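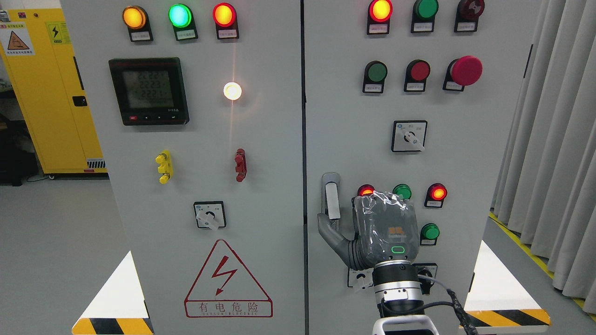
Plurnesus Support Portal
Ticket 2207 – Panel cell, Murcombe training room
Subject: Hand stops short of lower buttons on right-hand door, vendor says recalibrate (again)
Opened: 24/02/2019
Opened by: Bijan Yazdani
Priority: Medium (I asked for High)
Status: Open, waiting on customer

Bijan Yazdani wrote:
The cell runs a switching drill on two control cabinets. The arm goes to the right door, works the lower row of buttons, then backs off. It has started stopping short on the green pushbutton under the small lamps. The log says "contact confirmed" every time. I was standing next to it for 58 cycles on Friday and it did not touch the button on 7 of them. The log is wrong, or the word "confirmed" means something different at your end.

Before you ask: the cabinets have not moved. The base of the arm has not moved. The big E-stop on the right door was tested before I started and works.

Plurnesus Support wrote:
Thank you for the report. Please run the Jaidee hand-eye calibration routine from the service menu and repeat the test. This fixes most reach errors.

Bijan Yazdani wrote:
Ran it. It finished with a green tick and the reach error is the same. I ran it a second time with the room lights off and got another green tick and a different set of offsets. If two runs on a machine that hasn't moved give two answers, I don't see what the tick is telling me.

Plurnesus Support wrote:
Could the bright white indicator on the left door be affecting the camera? We have seen glare pull the lamp detection to one side. Please cover it and retest. Please also attach a picture from the head camera with the hand near the lower controls.

Bijan Yazdani wrote:
I doubt it, but fine. That light is on the left door beside the meter and the misses are on the right door at the bottom. I put a square of cardboard over it for one batch and took it off for the next. Misses in both batches. The cardboard is in the bin.

Picture attached, glare and all. 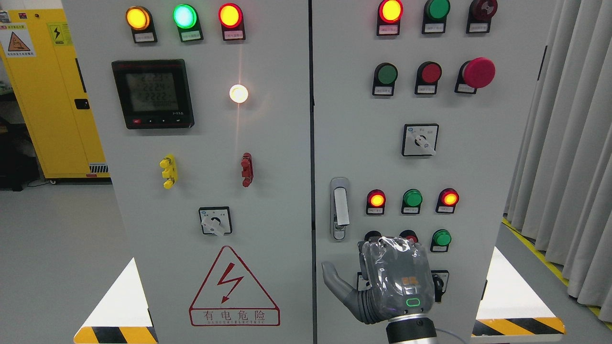
Attachment 2: head camera view, hand at the lower controls of the right door, green light showing on the back of the hand.

Two things to look at. The hand covers part of the row it is supposed to be aiming for, so whatever the camera is using for the last bit of the move, it can't be a clear view of all the buttons. And the green light on the hand is no help to me either. I have watched it stay green through a miss.

Plurnesus Support wrote:
The green light means the hand controller is powered and has no active fault. It does not report contact. For contact the cell uses finger motor current. Please check the contact threshold in the Cundthorpe settings page and tell us the value. Also please inspect the clear film on the hand. If it is bunched up at the finger joints it can raise the current enough to look like a touch.

Bijan Yazdani wrote:
Now we are getting somewhere, maybe. The threshold is set to 8. The settings page gives no units. The handover sheet has the field blank.

I took the old film off and put on a new piece, left slack over the knuckles and taped at the wrist, well clear of the cable. Opened and closed the hand in free air and watched the current trace. It still peaks when the fingers bend, less than with the old piece. Then I ran a batch and got no misses. I would not call that a fix. The fault comes and goes, and one clean batch proves very little.

Plurnesus Support wrote:
That sounds positive. Are you happy for us to close the ticket?

Bijan Yazdani wrote:
No. Please leave it open until I have the following in writing:

What the threshold number is measured in, and who picked it.
Why the log writes "contact confirmed" on motor current alone when the cell could check the button's own signal. The wires are there. I have the drawing.
Why the calibration routine passes with two different sets of offsets.

Until then I am running the drill at low speed with a person at the stop button, and counting misses by eye. The rotary switches are out of the program completely. I don't want a hand that can't tell if it has touched something turning a selector next to a high-voltage sign, training panel or no training panel.

Plurnesus Support wrote:
Understood. Passed to the Cundthorpe software team. They have asked for the raw current traces from both pieces of film.

Bijan Yazdani wrote:
Uploaded. The old piece of film is in a bag on my desk if they want that too.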